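Closing a Lid Is Harder Than It Looks

I've spent most of February with a gripper in each hand, trying to shut a plastic box, and I have never respected my own thumbs more.

Some background for those of you who don't read the robotics pages. Before a robot arm learns a chore, a person often does it first, holding the same kind of fingers the robot will wear, with a camera riding along. I wanted to know which fingers were worth the money, so I talked my way into the lab at Clestside for a couple of weeks and brought two candidates: the Fornex, with wide textured pads, and the Wurthorpe, a skinnier thing that (I'll confess) I liked better right out of the bag.

The test piece was a smoky see-through organizer with two snap latches and way too many little compartments. I picked it because we all own one!
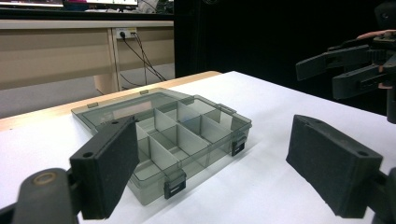

Round one: getting a hold

I figured this would be the boring part. Nope. A hinged box wants to scoot the second you lean on one side of it, and my early tries mostly pushed it across the table like a hockey puck. The Wurthorpe kept sliding under the rim when I wanted it beside the rim. With the Fornex I could get both pads square to the walls and just squeeze, and after about 163 tries I had a routine that even my left hand could follow. 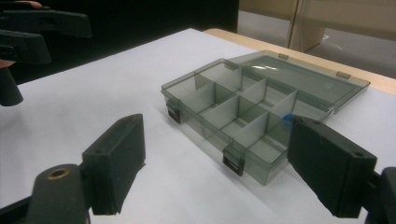 My favorite part of any gripper test is the approach, the last inch or so before you commit. Go in too fast and you bump the thing; go in too slow and your wrist starts to shake. I like to let one side arrive first, with the right pad just touching the end of the box and the left one still hanging back, and then bring the other in gently. It feels a little like parallel parking. The Fornex is very forgiving here – the pads are big enough that being slightly crooked doesn't cost you. The Wurthorpe asks for better aim than I have after lunch.

Latches were another story. They're small, they swing, and a wide pad covers up the very thing you're trying to look at. On latches the Wurthorpe won easily, and I did a small dance.

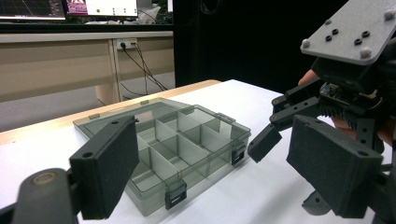 What I'd buy

If your chores are mostly boxes, tubs and lids, get the Fornex and don't look back. If you're after clips and tabs, get the Wurthorpe and practice. I'd also like to try the new Grønli pads, which are supposed to split the difference, but my set is still somewhere in the mail. Until it shows up I'm keeping one of each on the bench and swapping when my forearms complain.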